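Old office computers, opened on the table
Gallery, last updated 9th July

Welcome to my gallery page. I am collecting pictures and notes about desktop computers that have left their offices. Most of mine come from Van Wijk, a dealer near the canal who sells them by the pallet when companies renew their equipment. I buy only a few at one time, because my workroom is small and my wife also needs the table for sewing.

On this page I write about the inside of the case, and mostly about the main board. When I began with this hobby I was afraid to touch the board. I had the idea that everything on it would break from one wrong finger. It is not so bad. If you work slowly and you have light from the side, the board is quite friendly and it even tells you the names of its parts in small white letters.

Before I put the pictures, some words about how I work.

I disconnect the power cable first and then I press the power button one time and wait. After this I touch the bare metal of the case. I have a wrist strap from Pendex and I use it also in summer, when people say it is not necessary. The screws go in a muffin tray, one cup for each place they came from. I learned this after I mixed the disk screws with the board screws and needed a whole evening to sort them again.

The case goes flat on its side, with the open side up. Please do not try to work in a standing case. The hand becomes tired and then it drops the screwdriver on the board, and a screwdriver can scratch the green layer and cut the thin lines in it.

About prices: I paid 65 for the last group from Van Wijk, with three computers inside the box and no hard disks. For me this is a fair price. At the Clokadov market in September you can find them cheaper, but there nobody will take them back if the board is dead.

The small battery

An old battery is the first thing I suspect when a computer forgets the date. I measure it with a simple meter before I put in a new one. If it shows less than 3 volts I replace it, also when the computer seems fine. To remove it, push the little metal clip away gently with a plastic tool and let the battery come up by itself. Write down your BIOS settings before, if the computer still starts. I did not do this the first time and I had to find again the correct mode for the disk.

The socket

Around the processor there is a steel frame, and a bent lever holds it closed. The lever is strong, stronger than you expect, so keep a finger on it when you release it and let it rise slowly. I clean the old paste from the top of the processor while it is still locked in its place. I use a coffee filter with a little alcohol, because paper tissue leaves small hairs. Under the processor I do not clean anything. If the contacts there are bent, I usually give up the board and keep it for parts.

And now the board itself. 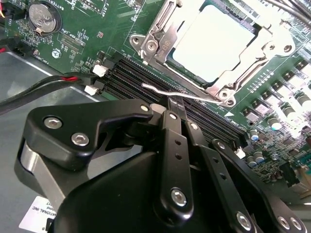

Marieke wrote to me that she never throws away a board with a good socket, even if all the rest is broken, because the steel frame and its bolts can be moved to another board of the same type. I did not try it yet, but I have now two boards waiting in the drawer for this purpose.

In this picture you find the battery at the upper left, in its round black holder, with the word BATTERY printed near it. The light metal square inside the frame is the top of the processor.

The label XDP_CPU was a question for me for a long time. It marks a connector for debugging, used by engineers, and for a normal repair you can leave it alone.

What comes next

I still have to write the part about fans. Old fans make a dry noise, and sometimes one drop of oil helps for some months, but I want to try different oils before I give advice. I will also add a page about the power supply, but only from the outside. I do not open power supplies and I ask you to not open them either.

My list of boards is kept in Plitix, where I write the model, the problem and what I did. If you have a correction for my text, or for my English, the form at the bottom of the page is working again.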